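Brutdale bench notes, bedding

Nov 16, 2020

Back on the blanket question, and yes, I know I said I'd be done with it by now! The Hondach order is still sitting there waiting for a care sheet, and I can't write one until I've made up my mind about folding, so most of today went to beds.

Started with the bottom sheets. The Katona ones still creep at the foot end, same corner every time I make the bed (the one nearest the wall, where I can't get my arm in properly and end up tucking by feel). I pulled it out and redid it with a deeper fold underneath and it sat better. Will look at it again tomorrow before I get excited. If it has crept again I'm blaming the hem and not my tucking.

Then on to the blankets. I've been going back and forth on whether we should tell people to fold in thirds or in half and half again, and I did it both ways until I was sick of the sight of them. Thirds gives the nicer stack on the shelf, no argument. Halves is quicker, and it's the one I'd do at home with one eye on the stove.
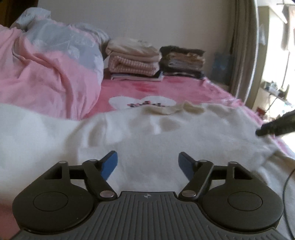
What bugs me about thirds is that first fold. You have to guess where a third is, you guess wrong, and then the last flap comes up short and you start over. I tried laying a strip of masking tape along the side of the bed as a guide and it helped a lot, but who is going to tape their bed? Maybe a stitched mark on the edge binding. I'll ask Prirkura what they'd charge for that on a run of 900 - last time they quoted us for labels the price only got decent at 4,000, so I'm not holding my breath.

Pulling flat before folding matters more than I thought. If I skip it, every little ridge ends up inside the stack and the whole thing leans. Shake it from the short side, let it drop, smooth from the middle out. I keep wanting to smooth from the edge in and all that does is push the wrinkles into a pile.

Still to do:
- second try at the Katona corner
- write up halves as the main method, thirds as the shelf version
- 25 more storage bags from the back closet, the big size
- find the good lint brush, it isn't on its hook

Also the steamer is spitting again. I emptied it and left the cap off overnight.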